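Clokeo desktop organizer in pink: my review after one school term
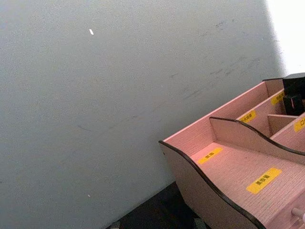 Page last changed: Friday, May 24, 2024

I bought the Clokeo desktop organizer for the small work corner in our flat, where my daughter does her homework in the afternoon and I do my accounts at night. We share one desk and we don't share the same idea of order. I wanted something that stands on the desk, holds our papers and pens, and doesn't look like office equipment. We chose the pink one. To be exact, she chose it and I paid.

I write these reviews slowly, because I like to use a thing for some time before I give my opinion. English is my third language, so please forgive me if a sentence is not so elegant.

Putting it together

It came flat in a carton from a shop called Tutondale. Inside were the panels, a small bag of screws and one sheet of instructions with drawings and almost no words. For me this is good. The drawings were clear until step 6, where two panels are shown from behind and it is easy to take the wrong one. I took the wrong one. I had to open four screws again and turn the piece, and after that everything fitted.

You need your own screwdriver. Choose a short one, as there is not much space for your hand between the divider and the side. The screws go into the wood well, but don't turn them too strongly at the end. I heard a little cracking sound on one corner and stopped immediately. There was no damage that I could find.

How it looks

The colour is a pale pink, softer than I expected from the shop's page. The surface has a fine grain, a little bit like woven cloth, and it is printed on. I was worried it would look cheap, but on the desk it looks calm. The exposed edges have black banding, and this makes the shape very clear. My daughter says it looks like somebody has drawn it with a marker and she means it as a compliment.

The side has a wavy top edge and the divider inside follows the same wave. I thought at first this was only for decoration. After some weeks I find it also practical, as the side is high at one end and low at the other, so tall papers can lean at the high end and I can reach small things at the low end.

The panels are thin. If you are used to heavy furniture you will notice it at once. I would not sit a printer on this organizer, or even a big dictionary.

What we keep in it

The long lower compartment is the part I like most. In it I keep the receipts in envelopes, one for each month, and beside them a ruler, the stapler and the calculator. The floor of the compartment is flat, so the envelopes stay straight. Before, I had them in a shoebox under the desk and every September I lost one full evening looking for a single piece of paper.

My daughter has the rest. She keeps exercise books there, coloured pencils and a collection of erasers which she will not let me throw away. We made a rule that her things don't cross the divider. It works on most days.

Cleaning

Dust is easy to see on the black banding, more than on the pink. I wipe it with a dry cloth on Saturday and that is enough. Once I had ink on the side panel, and a damp cloth with one drop of dish soap took it away. I didn't rub hard, and I would be careful with rough sponges because of the printed surface.

I would also be careful with water in general. A glass was spilled near it in the second week. I dried the bottom edge quickly and it stayed flat, but I don't want to try it a second time.

Compared with the other one

Before this I had the Ambaye organizer, the wire one, for 8 months. It was stronger, I must say this. You could throw books at it. But pens fell through the gaps, and it scratched the top of the desk when I pushed it. The Clokeo moves more quietly and nothing falls through. My friend Bethel Bogale now has my old Ambaye in her sewing room and is very satisfied, since she puts only boxes of thread in it.

I also looked at the Furance model with drawers. It was too deep for our desk and the drawers in the shop were sticking, so I left it there.

What I would change

I would like felt pads in the bag for the underside. I cut some from an old felt coaster, and it took me five minutes, but a company could include them. I would also like the panels a little thicker, mainly the divider, which bends slightly if you pack books against it from one side only. And the instructions need a better drawing for that one step I mentioned.

Would I buy it again? Yes, for papers, pens and light books. For a student with heavy textbooks I would look for something stronger. It is also sold in grey and in a light green, if pink is not your colour. My daughter already asked if we can have the green one for her bedroom, and I told her we will talk about it after the school holidays.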